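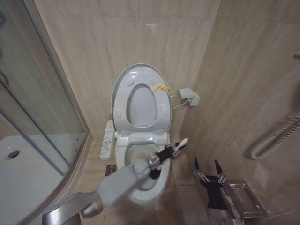
The audit was set for eight in the morning, and by seven-thirty the quality manager at Farnis had already moved the visitor badges twice. She put them on the front desk, then in the conference room, then back on the front desk.

The auditor came from Zelgate, the registrar, and had driven up to Umali the night before. He was a tall man with a gray raincoat and a bag on wheels. He signed the visitor log, wrote down the time, and asked where he could plug in his laptop.

Farnis made rubber seals. They went into pumps, mostly, and most of the pumps were built by Skostora, which had written into its contract that every supplier had to be certified by the end of October. The owner had read that line out loud in the break room back in the spring. Then he had handed the contract to the quality manager, who at the time was the purchasing clerk.

She had written 12 procedures since then. She had written them at the kitchen table, after dinner, with a library book open next to her. The first one took a month. It covered document control, and she had rewritten it so often that she could say most of it from memory, including the revision block.

"Let's start with document control," the auditor said.

She gave him the binder.

He read for a long time. He read the way some people eat, steadily and without looking up. The owner sat at the end of the table with his hands folded and watched him turn pages. Around nine he excused himself to take a call, and he didn't come back.

"This is clear," the auditor said. He typed something. "Can we walk the floor?"
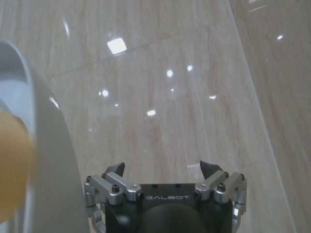 They walked the floor. He wanted to start at receiving and follow one order through to shipping, so she picked an order that was sitting on the rack, and he shook his head politely and picked another one. It was a Skostora order, 3000 seals, in the small size that went into the transfer pumps. Half of them were already bagged.

He asked the man at receiving how he knew the rubber was the right rubber. The man showed him the certificate and the lot number and the place where he had initialed it. He asked the woman at the press how she knew what temperature to run. She pointed at the sheet taped to the guard, and he bent down and read the revision letter, then checked it against the list in the binder. It was the right letter. The quality manager found that she had been holding the binder hard enough to leave a mark on her arm.

At final inspection there was a bench with a lamp, a pair of calipers, and a hardness gauge on a stand. The inspector was the oldest employee at Farnis. He had been checking seals there since before the owner's father retired. He wore his glasses on his forehead and put them on only to read numbers.

"How do you know the gauge is right?" the auditor asked.

"It's right," the inspector said.

The auditor turned the gauge around. The calibration sticker on the back said July.

It was a quarter past ten in October. The quality manager looked at the sticker and then at the wall behind it. She had a procedure for this. It was number 7, and it said the gauge would be sent out every year, before the date on the sticker. She had put the reminder on the office calendar herself. Then the office had changed calendars, from the paper one to the one on the computer, and she had moved everything over on a night when her son had a fever.

"It's past due," she said.

"Yes," said the auditor. He wrote down the serial number.
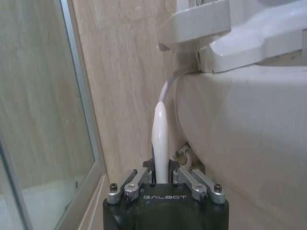

*White elongated object, rounded at the tip.*

They ate sandwiches in the conference room. The auditor ate his at the far end of the table with his laptop closed. He asked if the road along the river was a good way back, and she said it flooded in the spring but was fine now. The owner did not join them.

After lunch he explained the finding. It would be a minor one if she could show that the product was not affected, and a major one if she couldn't. He said it with no change in his voice. He asked how many seals had been passed on that gauge since July.

She went to the shipping records and added them up, one order at a time, on the back of an envelope. Almost 800 had gone out in the small size. The big sizes were checked on another gauge, which had a good sticker. She went back to the bench to ask what else there was.

"What do you do before you use it?" she asked the inspector. "In the morning."

"I check it."

"Check it how?"

He opened the drawer under the bench. There was a flat wooden box in it with rubber test blocks, each one stamped with its hardness, and under the box was a school notebook with a green cover. Every working day he had pressed the gauge into the blocks and written down what it read. The columns were ruled in pencil. The notebook went back 2 years, and there was an older one behind it.

"Why didn't you tell me about this?" she said.

"It isn't in the procedure," he said.

She stood there reading it. July was all there, and August, and September. The readings moved up and down by a point and never by more than that. One morning in August had a line through it and the word *dentist*.

She took both notebooks to the conference room. The auditor asked where the test blocks had come from and whether they had certificates. They did — the papers were folded into the lid of the box, and they were in date. He laid them out side by side. He read the notebook from July forward, running one finger down the column, and he was as slow with it as he had been with the binder.

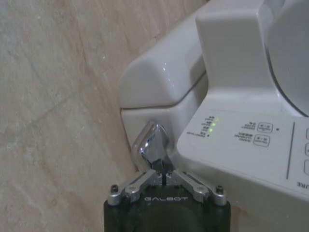

*Metal flush lever on the side of the tank.*

The closing meeting was at four. The owner came in and sat where he had sat in the morning. The auditor thanked everyone for their time and read out his report. There was one minor nonconformity, calibration, against procedure 7. Farnis had until the end of next month to answer it. He would recommend certification once the answer was accepted.

"So we passed," the owner said.

"I'll recommend it once the answer is accepted," the auditor said again.

The owner shook his hand. He shook the quality manager's hand too, a little late, and went to call Skostora.

She walked the auditor to the front desk and collected his badge. He wrote the time in the log. It was raining by then and he stood inside the door, buttoning his coat.

"The notebook is a record," he said. "You'll want a number on it."

"I'll give it one," she said.

When his car was gone she went back to the floor. The second shift was coming in. The inspector had put the gauge in its case for shipping and tied a red tag to the handle, and he had filled out the tag completely, in block letters, with the date and the reason. He was putting on his jacket.

She asked if he could come in fifteen minutes early the next day and show her how he did the check, so she could write it down.

"I come in at six," he said.

"Then quarter to."

He thought about it. He took his glasses off his forehead and put them in his shirt pocket.

"Bring your own pencil," he said, and went to clock out.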